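Visitor Berths at Kultton Marina
Gebhard Mösli and Zsolt Kovács

3. Method
We compared the paper berth list kept at Kultton with the online booking form used at Prakbridge. Over 10 days in September we noted arrivals, boat length and the time each skipper waited for a berth.
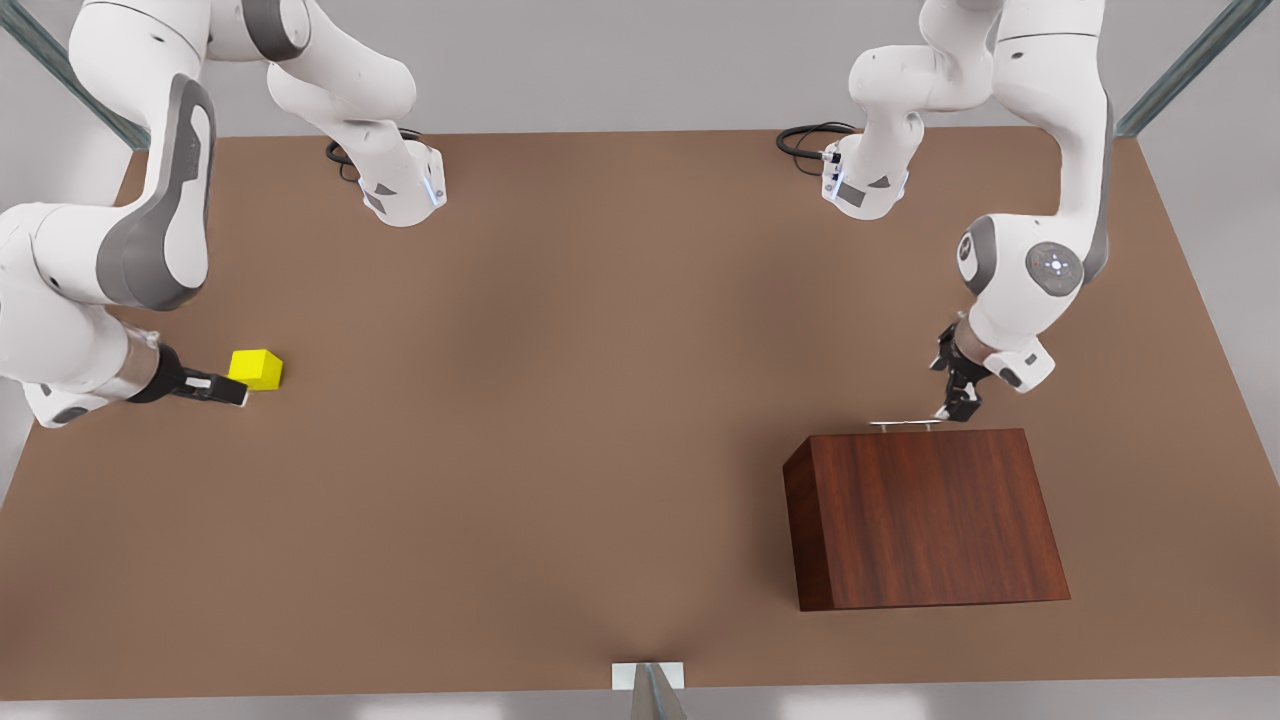
Fig. 4. Rendered view of the tabletop with two white arms.

4. Results
Of 45 visiting boats, seven were sent to a berth that was already taken — all of them at Kultton. Boats with a deep keel waited longest, as the paper list does not record depth.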